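Progress report to the Gradix Fund
Project: Shared kitchens for small food makers in Tovar
Prepared by: Teodora Vukadinović, project coordinator
Date: 01/10/2018

Dear Hadiza Obi,

With this report I inform you about the work we have done since June. The plan you approved had three tasks: to open the second kitchen, to train the new food makers, and to prepare the price list for renting by the hour. The first two tasks are finished. The third is late, and I explain the reason further down.

The kitchen on the Fistley side of town received its permit on the second visit of the inspector. On the first visit he asked us to move the hand sink closer to the door and to change the seal of the cold room. Both repairs were paid from the line for small works, and 200 is left in this line. We did not need to ask for money from the reserve.

The training was given in 4 groups. Most of the people make jam, pickles or bread at home and want to sell at the market. They asked many questions about labels, more than we expected, so we added one evening only for this subject. The lesson on keeping raw and cooked food apart was also repeated, as some people work alone on one counter and must plan the order of their tasks well.

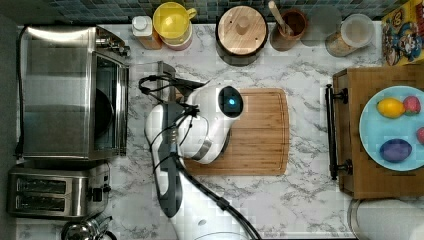

The price list is late for the following reason. Our agreement with Diltero, who supplies the electricity, was made for one meter, and now we have two kitchens. Until the second meter is connected we cannot say exactly how much one hour costs. We have agreed with the tenants on a temporary price, and the difference will be corrected on their next bill.

Spending in this period was 3208, inside the budget. The largest part was for ventilation. We would like to move up to 1000 from the line for printing to the line for cleaning, as the tenants prefer to receive the rules by e-mail. Please let us know if you agree with this change.

In the next period we will publish the final price list and choose the tenants for the winter season. The waiting list is still open. Copies of the permit and the invoices are sent separately.

With kind regards,
Teodora Vukadinović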